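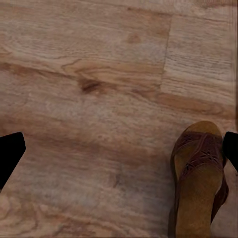
Womley Landlord Loses Deposit Case Over the Word "Tidy"

A Womley property company must return a tenant's full security deposit and pay her legal costs after a judge decided that a lease can't charge people for failing to be "tidy" without saying what the word means.

Catherine Guthrie rented a one-bedroom apartment from Tirncombe Residential and moved out in May, expecting her deposit back. She got an itemized letter. It listed a "tidiness adjustment," a "supplementary tidiness adjustment," and a $40 fee for preparing the letter.

Guthrie sued. Tirncombe, which could have mailed a check and gone to lunch, hired a lawyer.

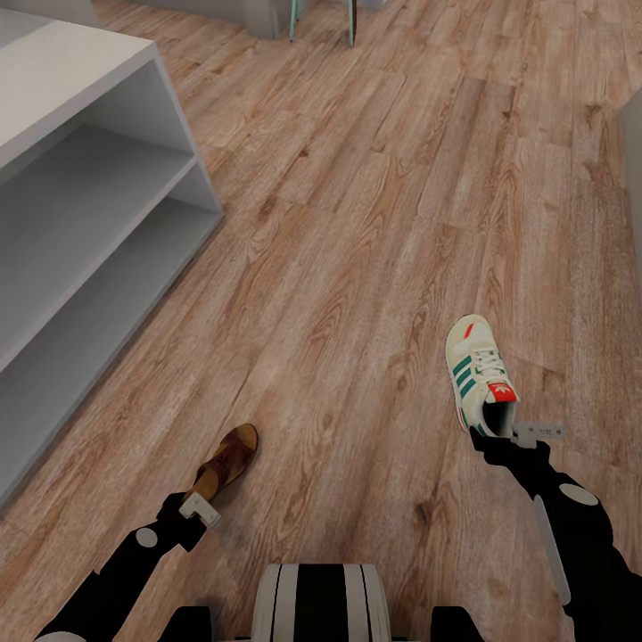
The company's case rested on Clause 2 of its standard lease, which requires tenants to leave the unit "tidy to the landlord's satisfaction." Under questioning from Guthrie's attorney, Satish Warrier, regional manager Corentin Royer agreed that the lease didn't define satisfaction. He also agreed that he had never visited the apartment. Asked who had been dissatisfied, he said it was the office in general.

Tirncombe then produced its inspection report, a form with a box for "tidy" and a box for "other." Both had been checked.

Judge Bernice Dramani took a short recess after that one.
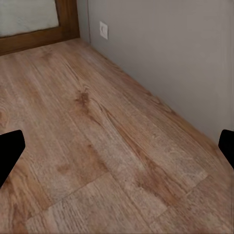 A wood-look floor and plain gray wall.

In her written ruling, Dramani said a landlord may deduct for damage or for cleaning it has paid for, provided it can show a bill. Tirncombe had no bill. It had a spreadsheet, which gave the cost of the adjustment as $403 and the reason for it as "see lease." The lease, the judge noted, did not mention the adjustment at all.

She also threw out the letter fee, writing that a tenant can't be made to buy the bad news.

Warrier said his office has heard from other Tirncombe tenants with the same clause and, in several cases, the same letter with a different name at the top. He suggested that renters keep their move-out paperwork and ask for receipts in writing before they agree to any deduction.
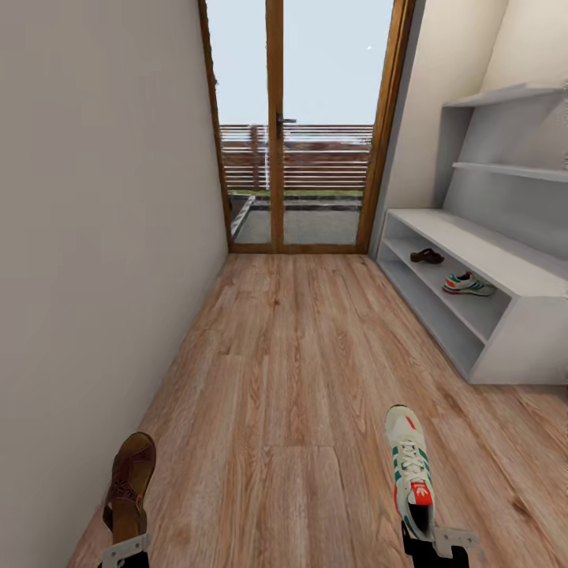
Hermenegildo Zamudio said he signed the same lease and paid the adjustment without arguing, figuring that anything with "supplementary" in it must be legal. He would like his money back too, he said, and he'd settle for an explanation of "other."

Tirncombe said it is reviewing its forms. It has until the end of the month to appeal, and Royer would not say whether the office in general was leaning that way.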